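Vindex for Mac: Frequently Asked Questions

What is Vindex?
Vindex is a small menu bar app that indexes your files and finds them again while you type. It reads file names, folder names, tags and the text inside most documents. I started writing it at Ellar when my own Downloads folder passed the point of no return, and I still use it every single day (mostly to find things I saved that same morning!).

Isn't that what the built-in search does?
Partly, yes, and if the built-in search makes you happy, stay with it. Vindex is for people who keep a lot of old projects on external drives. It remembers what's on a drive after you unplug it, so you can look up a file first and then go dig out the right disk. I love this feature more than I can say.

How many drives can I add?
The free edition covers 10 drives, and the full edition has no limit. One of our testers has 600 old discs cataloged and the search window still opens without a stutter.

Does it slow down my computer?
The first index takes a while and you'll notice the fan. After that Vindex only looks at what changed. Go to Settings > Indexing and you can have it check every 15 or 30 minutes, or only when you press Refresh. I keep mine on 30.

Can I open my old Hoko catalogs?
You can! Choose File > Import > Hoko Catalog and point it at the folder where your catalogs live. Names, dates, comments and folder structure all come over. Thumbnails don't, so Vindex builds new ones the next time it sees the drive. Color labels turn into tags, and you can rename those in bulk afterward.

If the import stops partway, check for a catalog that is still open in Hoko. Close it and run the import again. It picks up from the last finished catalog, so you won't get doubles.
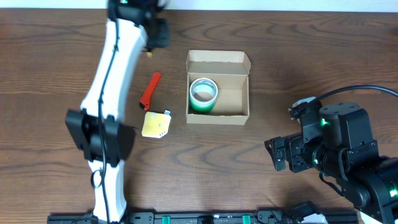
Shiyu Cui wrote in to say that her import went fine but every accented file name came out as two separate entries, and was there any way to merge them without starting over? There is: select the catalog, hold down Option and choose Catalog > Rebuild Names. This one was our bug, it affected catalogs made on older systems, and the current build handles them properly from the start. Thank you, Shiyu, and everybody else who sent sample files!

Where is my index stored? Does anything get uploaded?
The index sits in your Library folder and stays on your computer. Vindex goes online only to look for updates, and you can switch that off too.

Can I share a catalog with someone else?
Yes. Use File > Export and send them the single file it makes. They can open it in the free edition, read-only. The catalog lists names and previews, never the files themselves, so it stays pretty small.

What is Song?
Song is our plug-in for audio folders, and it's the most fun I've had writing software in years. It adds tempo, key and length to the search, so you can type "slow minor" and get a list of matching loops. It works with both editions. You'll find it under Vindex > Plug-ins.

Can I move my license to a new computer?
Of course. Choose Deactivate on the old one and enter the same code on the new one. If the old machine has died, send us your order email and we'll reset it from our end.

Will there be a Windows version?
We're working on a viewer that opens exported catalogs. A full Windows edition isn't planned right now, but keep asking, I do read all of it.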